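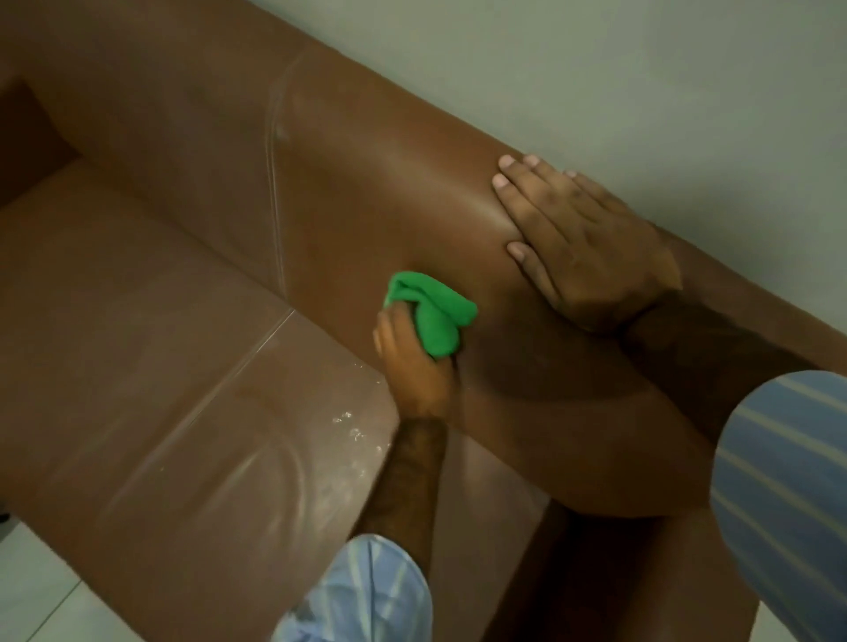
Brown sofa, pale wall.

Keep fewer paintings

I have been painting in watercolor and gouache long enough to fill a plan chest, two portfolios and the space under a bed. Last August I went through all of it and threw most of it out. I think more amateur painters should do the same, and do it more often than I did.

The usual advice is to keep everything. Teachers say it so that students can look back and see how far they have come. I taught evening classes in Drendden for a few years and said it myself. I no longer believe it. A student needs a handful of old sheets to see progress, perhaps one or two from each year. The rest is storage, and it has an effect on the work being done now.

When every sheet is going to be kept, people paint as if every sheet will be kept. They pick safe subjects. They fuss over the corners. I have watched a man spend most of a two-hour class rescuing a sky that was dead in the first ten minutes, when he could have turned the sheet over and started again. The paper was 300 gsm cotton and he didn't want to waste it. By then he had wasted the evening.

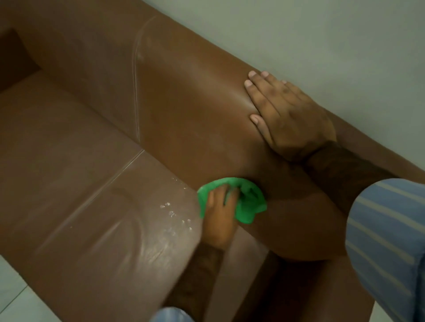
Paper is the part people argue with me about. Good paper costs money, and throwing it away feels wrong to anyone raised the way I was. But a failed painting is already spent paper. Sliding it into a drawer doesn't bring back the price. If it bothers you, use the back for color tests, cut it into strips for trying out washes, and then let it go.

My own method is simple. Finished work goes up on a shelf in the hall, where I have to pass it. After a month I decide. If I have stopped looking at it, it goes. If I still stop at it, it goes in the portfolio, and the portfolio is not allowed to get any thicker than its ties will close on. Mine held 508 sheets before the clear-out. It holds 75 now, and I can find the one I want.

Vsevolod Hrytsenko, who shared a studio with me in Trevcombe, disagreed with all of this. He kept every scrap and said he couldn't judge his own work for at least five years. He had a point. I have two small harbor studies I nearly tore up and now like very much. 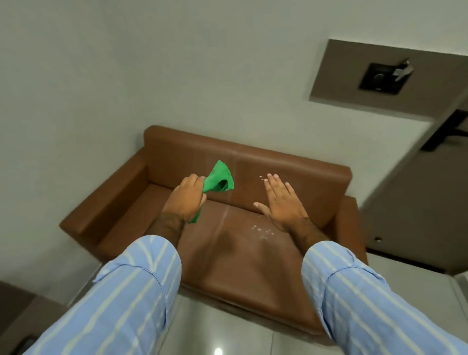
Still, I would accept losing a few good ones. Painting is mostly practice, and a pianist doesn't keep a recording of every scale. The eye gets better by choosing, and you only really choose when something is at stake. A drawer with no limit asks nothing of you.

I make one exception, for sketchbooks. They take up little room, they have dates in them, and the bad pages explain the good ones. Leave those alone.

Comments

Lodhi: I did this once in a bad mood and regretted it. Please tell people to wait until they are feeling all right.

Taras Tkachuk: Agree about the paper. I cut my failures into bookmarks and the library takes them.

stullness: What about oils? Canvas is a lot harder to throw out. I just paint over mine, but the ridges show through.

Lodhi: Sand them first, and wear a mask.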